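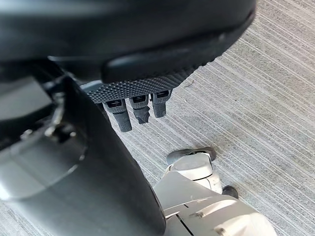

ハンド下面のパッドと指先

## Clerportの装用で自声がこもる件(ベント径とハウリングの両立)

**mimi_kobo** 2024年7月26日(金)

左耳、感音性。低音域はほぼ正常で、125〜500Hzは20dB、2kHzから落ち始めて4kHzで65dB、8kHzは80dBです。春にClerportの耳かけ型を購入し、3月からシェル型の耳栓で使っています。

問題は自声のこもり。「い」「う」で特に強く、咀嚼音も気になります。ベントは現在1mm。Beddoeの店舗で2mmに広げる案が出ましたが、高音の利得を確保したまま広げるとハウリングが出ると言われ、保留中です。

同じような聴力型で2mm以上にしている方、4kHz付近の実耳利得はどの程度取れていますか。

---

**t_okubo**

その聴力型で1mmは狭い。500Hzまで20dBなら低音は裸耳で足りるので、塞ぐ理由がない。自声のこもりは外耳道の軟骨部が振動して発生した低音が逃げないために起きる。2mm、できれば3mmにしたほうがいい。

ハウリングは抑制機能の再測定で対応できる範囲だと思う。耳栓を作り替えたあとに測り直していない店が割と多い。

---

**sakashita**

反対です。4kHzで65dB、8kHzで80dBの耳に3mmを開けたら、安定利得が足りなくなります。抑制機能を強くかければ鳴りは止まりますが、楽器音や電子音に位相の揺れたような残響が乗ります。会話だけなら気にならなくても、音楽を聴く人には無理です。

まず切り分けを。電源を切った状態で装用し、「いー」と発声してください。

- 電源オフでもこもる:閉塞が原因。ベントか耳栓の長さを見直す
- オフなら気にならず、オンでこもる:低音の利得過多。調整で下がる

後者なら耳栓を削る必要はありません。削った穴を戻すのは面倒です。

---

**mimi_kobo**

電源オフで試しました。オフでもこもります。オンにすると少し強くなる程度で、差は小さいです。

測定条件を書いておきます。Bultowで表示される目標利得に対し、250Hzと500Hzは0dB設定。実耳測定は購入時の一度だけで、結果の紙は手元にありません。4kHzは目標より少し低かったと聞いた記憶があります。

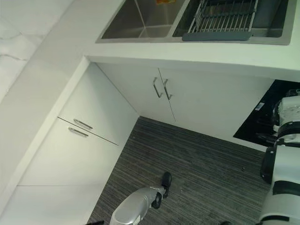
**Ksawery Cieślak**

オフで変わらないなら閉塞でほぼ決まりですが、ベント径より先に耳栓の長さを見てください。第二カーブを越えて骨部の手前まで入っていれば、1mmでも自声はかなり軽くなります。軟骨部の途中で終わっている短いシェルは、こもりが最も出やすい形です。

長くした場合の欠点は装用感で、顎を動かすと当たる人がいます。耳型の採り直しも必要です。印象材を深めに入れるので、鼓膜の手術歴があるなら先に耳鼻科へ。

---

**t_okubo**

長さの話は正しいが、現実に骨部まで入れてくれる店は少ないよ。痛みのクレームになるから避けられる。2mmのほうが早くて安い。

あとベントは径だけで決まらない。音響質量は長さに比例して断面積に反比例する。深いシェルに細い管を長く通すと、同じ1mmでも抜けは悪くなる。長さとベントは別々に語れない。

---

**sakashita**

音響質量の件は同意します。ただ、深い耳栓は閉塞で生じる低音そのものが小さくなるので、抜けの悪化と差し引きで考えるべきです。

径については、最初から2mmで固定せず、交換式のベント栓を入れてもらう手があります。大きめに開けておき、栓の内径を変えながら試す方式です。自分はHarnoのラボ製でこれをやり、1.5mmで落ち着きました。聴力型は少し違い、4kHzで55dBです。

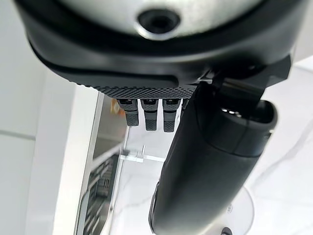 栓を替えるたびにハウリング余裕の測定と、できれば実耳測定もやり直してください。片方だけ替えて利得を据え置くと、低音がどれだけ漏れたのか分からなくなります。作業としては一回の来店で三種類くらい比較できます。

---

**hachi616**

横から失礼。ドーム型(開放)は試しましたか。低音が20dBなら候補に入るはずですが。

---

**mimi_kobo**

購入前の試聴は開放ドームでした。こもりはありませんでしたが、4kHzの利得が足りず、子音の聞き分けがシェルより明らかに悪かったので外しました。

次回の来店で、耳栓の先端位置の確認と、交換式の栓が可能かどうかを聞きます。手術歴はありません。

---

**Ksawery Cieślak**

来店時に500Hz以下の閉塞効果も測ってもらってください。発声しながら外耳道内の音圧をプローブで見るだけです。裸耳との差が数字で残れば、径を変えたときの比較に使えます。声の大きさは揃えること。毎回同じ母音、同じ音圧で。

---

**t_okubo**

プローブ管が耳栓の横を通ると、その隙間がベントになる。狭いベントほど誤差が大きいので、1mmの値は実際より軽く出ると見ておいたほうがいい。

---

**sakashita**

ワセリンを管の周囲に薄く塗れば多少は抑えられます。管の先端を塞がないように。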